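Relline open workshop talk – speaker notes
Venla Manninen, evening slot, June

Slide 1. Title. Say hello, wait for the back row to sit down.

Slide 2. Why I love big shared rooms
Start with the Postlow story: my first desk there was in a corridor, and I still got more done than in my own office, because people walked past and talked to me! Ask who has worked in a corridor. Hands up.

Slide 3. Furniture that moves
My favorite part, so watch the clock. Anything on casters gets used. Anything heavy stays where the movers dropped it. At Tundley we put wheels under two storage cabinets and within a week they had toured the whole floor (pause for the laugh).
Budget was 2000, we spent 1350, and most of that went on chairs. Take the chair question now if it comes up.

Slide 4. Desk heights
We set ours at 70 centimeters and left a standing table for anyone who wanted up. Mention that Rautiainen did it the other way round – standing tables first, desks later – and they like theirs too. Both work. Try both!

Slide 5. The long view
Let them look for a moment before talking. Then: ceiling first. White panels and rows of long lights, and the whole place feels calm even with people busy in it. Point out the chairs parked together in the middle distance, and the little wooden cabinet on casters next to them. Then the mezzanine at the back, with the standing table under it. I could talk about that corner all night, so don't. 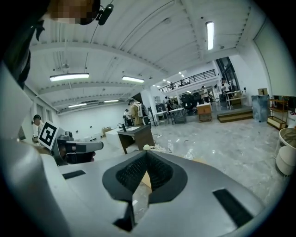 Slide 5: Workshop floor, looking toward the mezzanine

Slide 6. Things to try on Monday morning – no, change that to "tomorrow", half of them work weekends.
Move one table. Leave it there until someone complains. Put the good chairs where people meet.

Slide 7. Questions. Handouts are by the door, tape measure is in my bag if anyone wants to borrow it.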